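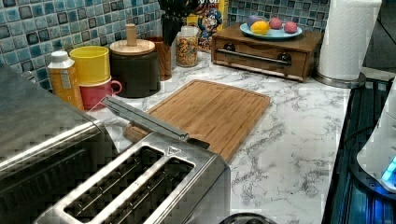 Speaker notes: Running a two-driver car in club endurance racing
Mei-kuen Yau, Purnport Motor Club, 05/08/2025

12 shares
3 comments

Start with who I am. Team manager for Rimero Racing, small saloon class, fourth season. Before that I did timing for the club. I don't drive, so questions on racing lines go to somebody else.

Slide 2. The Zustow race last October. Six hours, two drivers, one car. We qualified tenth in class and finished sixth. Most of the talk is how we got those places, and the bit where we nearly lost them again.

Slide 3. Stint plan. The rules at Zustow say no driver may do more than two hours without a break. We planned four stints of ninety minutes. Read out the plan slowly, people like to write it down. Alvarado started, as he is better in traffic and the first few laps are busy. Our second driver took over for stint two, and so on.

Slide 4. Fuel. The car will do roughly 100 minutes on a tank if the driver is careful. That left us very little spare on a ninety-minute stint. We asked both drivers to lift early at the end of the long straight. It cost a bit per lap and neither of them enjoyed it.

Slide 5. Driver changes. Practise them in the car park. Belts, radio plug, drinks tube, seat insert, in that order. Our first try took well over a minute. By race week we were down to 40 seconds, and after that there was no point going faster as the fuelling took longer anyway.

Pause here for questions on the seat insert. Somebody always asks. Ours is foam in a cloth cover with two straps.

Slide 6. What went wrong. Third stint, safety car out, and I called the car in one lap too late. The pit entry had closed. We had to go round again behind the queue and dropped 3 places. That was my call and I should say so. The radio was poor at that end of the circuit, but I had the timing screen in front of me and could have decided sooner.

Slide 7. Last stint. Alvarado back in. Two cars ahead had brake trouble, and he passed the other one fairly at the hairpin. Don't play the whole clip, only the last part.

Slide 8. Costs. Entry fee, tyres, fuel, one set of brake pads. Figures are on the handout. Remind people the entry fee does not include garage space.

If time is short, skip slide 4 and go straight to the driver changes.

Handouts are by the door. Next entry forms close at the end of the month.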